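December, studio notebook, B room

Jellell single, mix notes, second sitting

Started at 9.40 with the rough Iona sent over. Everyone upstairs loves it. The email says "funk monster" twice. I've played it four times now and I'm not there yet. The bass line is good, I'll give it that. Cleiton played it straight through and left the squeaks in, and it moves. What sits on top of it is where I get off the bus.

Clavinet: doubled, then doubled again, then a plug-in that claims to put you in 1974. Bypassed the plug-in and matched the level. Zihan couldn't pick which was which and neither could I. Leaving it off. If anyone asks, tell them it's on and see if they argue.

Kick has a lump at 70 Hz that fights the bass on every downbeat. Heloísa wants it kept for the "weight". On the big monitors, fine. On the kitchen radio it vanishes and so does the bass. Pulled it down with a narrow cut and the bass came up by itself without touching the fader. She hasn't heard this version. Expecting a discussion.

Horns: three passes by Anselmo, stacked. Pass two is flat at the end of the bridge, bars 33 and 34. The suggestion was to tune it. I tried, and it came out sounding like a keyboard. Put the flat one back, 20 per cent quieter than the others, and it sounds like people in a room. Not sold on the stab after the second chorus at all. It's there because the demo had it. 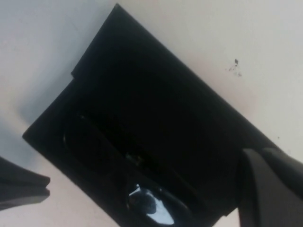

Black case, open, on a white surface.

Vocal: take five is what everybody picked on the day. Went back through the lot and I prefer take two, which has a worse first line and a better everything else. Comped the first line from five. The join is on a breath and I can hear it, but I know where it is. Zihan can't. Ask Iona cold, don't tell her there's a join.

Pimentel remix came in at lunch. It's the same song with the drums swapped and 50 seconds of intro. They want it on the release as a full B-side. I don't see what it gives anyone who isn't a DJ, and the DJs I know would cut the intro. Parked.

Also parked: the claim from Drandeck that their mastering chain will "open up the low end". Asked what's in the chain. Got a PDF with a lion on it. Sending them the version with the kick cut and the version without, same peak level, labelled A and B only. If they come back sounding the same I'd sooner do it here.

To do before the Stutirton session
- print mix 6, no bus compression, then again with
- bounce horns dry for Anselmo, he wants to redo bar 34 and I'd like to talk him out of it
- get the real tempo map from Cleiton, mine drifts after the breakdown
- lose the handclaps, or find out who put them in

Zihan: I put them in. They stay till Iona's heard them.

Fine. Muted on my print, live on yours.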